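How to Score a Soccer Match for a Local Results Page

By Charito Sarmiento
Last updated: August

Anyone who sends in results for the Lundura district league will sooner or later be asked for more than a score. The results page wants scorers, minutes, cards and a short report, and it wants them the same evening. These are the steps I follow at Lumanlan home games. They work for any amateur league that plays two halves of 45 minutes.

Before kickoff

Get to the ground early enough to copy both team sheets. Write the shirt numbers in a column down the left side of the page, home team first, then leave a gap and write the visitors. Put the substitutes under a line. If a player is wearing a different number from the one on the sheet, change it on your copy and tell the referee's assistant.

Use a pencil and a notebook with a hard cover. Phones are fine for the clock, but typing with cold hands in the rain is slow, and you will miss things. Bring a second pencil.

Ask someone on each bench how to spell any name you don't recognize. At full time people leave quickly.

During the match

Start your own watch when the ball is first played. Don't use the scoreboard clock, which at some grounds is started late or stopped for injuries.

For a goal, write the minute, the shirt number of the scorer, the shirt number of whoever made the last pass, and one or two words on how it was scored: header, penalty, free kick, rebound. Put the new score next to it and circle it.

The minute is always rounded up. A goal scored at 22 minutes and 10 seconds on the watch is a 23rd-minute goal. A goal in the first sixty seconds is a first-minute goal. Time added at the end of a half is written with a plus sign, so two minutes into stoppage time in the first half is 45+2.

Cards go in the same list as goals, in time order, marked Y or R. Substitutions get an arrow between the two numbers. If play stops for an injury, write down the minute it stopped and the minute it restarted. You will want this later if there is a question about added time. Leave the nature of the injury out of your notes unless the club tells you what it is, and even then ask before it goes in a report.

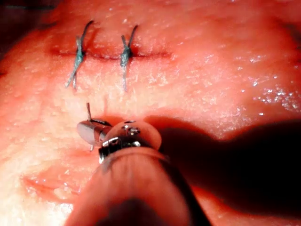 Two stitches in teal-green thread across a straight incision on a practice specimen.

Own goals cause the most arguments. In our league a shot that was already going in and takes a deflection is credited to the attacker. A cross or a pass that a defender turns into the net is an own goal. If you can't tell, ask the referee and use that answer. Do not change it afterward when a player's father calls.

At halftime

Check your score against the assistant's. Go through the list and fill in any shirt number you left blank. If you want the attendance, get it now from the gate. Lumanlan had 423 for the Skadum game, and that number came from the ticket stubs. If there is no count, leave the attendance out.

After the final whistle

Confirm three things with the referee: the final score, the scorers and the cards. Then enter the result. Our league uses Plikora, but most entry forms ask for the same fields in much the same order. Enter the score first and save it before you add anything else. The table updates from the score alone, and the other teams are waiting for it.

Add the scorers next, in time order, with the minute after each name. Players with more than one goal are listed once, with all their minutes together.

Writing the short report

Keep it under 200 words. The first sentence should have both teams, the score and whatever decided the match. The second should say what the result does to the table. After that, take the goals in order and stop.

Check the table before you write about it. With 14 teams in the division and several games ending at the same time, a club that was third when you left the ground may be fifth by the time you sit down. If other matches are still being played, wait for them or leave the positions out.

Read the names once more against the team sheet, then send it. Keep the notebook page until the end of the season. Corrections have to be sent in by the club secretary, and the league will ask to see your notes.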